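**Trullska** - tissu d'ameublement texturé, coloris bleu

On l'attendait depuis juillet, et quel plaisir de l'avoir enfin au catalogue Promska ! Bit-na Hyun a dessiné ce tissu pour les housses, les coussins et les dessus de banquette, partout où l'on s'assoit, où l'on pose, où l'on plie.

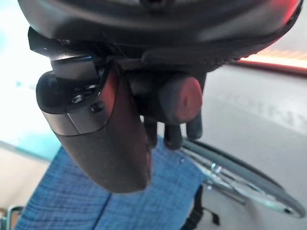
*Lueur rougeâtre venant de la droite.*

Le bleu change beaucoup selon l'éclairage de la pièce. Demandez un échantillon et gardez-le quelques jours chez vous, matin et soir - c'est là qu'on en tombe amoureux (moi, en tout cas !). Le grain, lui, se voit surtout de près.

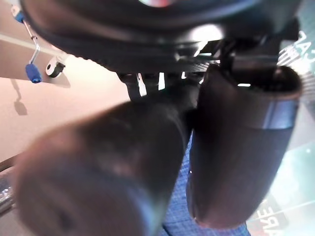
*Trullska bleu : la texture et son motif fin.*

- Largeur : 70 cm
- Coupe minimale : 5 m
- Réf. associée : galon Zirner, vendu à part

Lavage à l'envers, séchage à plat. Pour une housse à fermeture, prévoyez une marge généreuse aux coutures : le tissu a du corps et les angles n'en sont que plus beaux. Échantillons et commandes sur mesure auprès de Min-kyu Yoo.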